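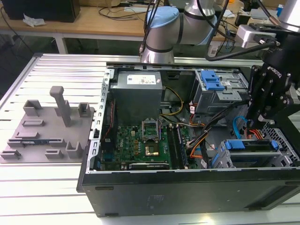

Open tower on the slatted bench, CPU socket bracket up, with the fixture tray to the left.

Gritau Bench Fixture Tray, desktop PC pattern
Sold by Gesen. Reviewed for the shop pages by Kamarul Oei.

A flat grey 3D-printed tray with holders standing up from it, meant to give a robot arm known places to find and leave parts while it works on a desktop computer. Gesen asked me to write this page after I had used the tray in the Prirnley shared workshop, and agreed to leave my complaints in.

What it does well: parts sit where you put them. The long ledge takes a narrow circuit board without fuss, and the tall post is easy to line up by eye. Print quality on mine was clean.

What I doubt: the maker's leaflet says "any tower, any arm". I don't believe it. Every case I tried needed its own set of taught positions, and loose power cables are still your problem. No tray will move a bundle of yellow and black wires out of the way of a gripper. Lay the case on its side and tie back what you can before you run anything.

The leaflet also claims 2,030 cycles without wear. I got to 971 before I needed the bench for something else, and the small corner clip had begun to feel slack by then. Make of that what you like.

Fitting: bolts to slotted aluminium extrusion. Bolts are not in the box — a mean saving at this price. Check your slot width first.

Software: position files come in the Rana format only. If your controller reads something else, expect an evening of retyping.

In the box: tray, leaflet, one spare corner clip
Price: £81
Delivery: £20, or collect from the workshop
Returns: unused trays only

Would I buy it again? For repeat work on one model of case, yes. For a single repair I'd use a biscuit tin lid and my own hands.

Page last changed August 28, 2018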